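About Laver

Laver is a small company of 8 people. We teach robots to do the quiet work of the desk and the shelf: to pick up a pen, to put things in a box, to close a lid. Our office is on one floor of the Mitmont building, and the same room is used for the computers and for the practical work.

The company was started by Asabe Yusuf and Olanrewaju Bassey, who met when both were repairing packing machines for Oyelaran. They saw that the machines were strong and fast, but that a new object of a different shape could stop the whole line. They asked themselves how a robot could learn from the hands of a person who already knows the task. We are still working on this question today.

Open day

Every July we open our doors to schools, neighbours and other firms. The visit takes 2 hours and it is free of charge. Asabe gives a short welcome with coffee, and after it the visitors go to the work tables, where our colleagues show how a task is recorded. They wear gloves with marker cubes on them, and they work with ordinary things such as pens, boxes and catalogues. 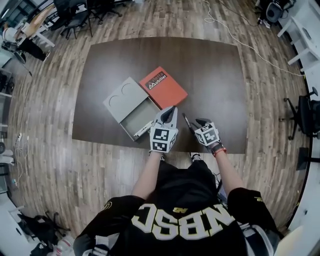
Visitors are welcome to try the gloves themselves. Most people find it strange in the beginning, because one must keep the fingers together and move more slowly than at home. Children learn it very quickly, and we have seen a girl of nine correct her teacher. After the practice, Olanrewaju explains on the screen how the movements of the hands become lessons for the robot. He is happy to answer questions, also the difficult ones about jobs and safety.

At our last open day we reached a number that made us proud: 3,614 recorded tasks in our library, which we call Cultance. When we began, we hoped to have 1,000. Not all of the recordings are good, and we keep the bad ones too, as they teach us something about our own instructions.

How to visit

Groups from schools should write to us some weeks before, so that we can prepare enough gloves in small sizes. Single visitors can simply come to the reception of Mitmont from ten in the morning and ask for Laver. Please leave big bags at the door. The lift is on the left side, and the tables can be reached with a wheelchair.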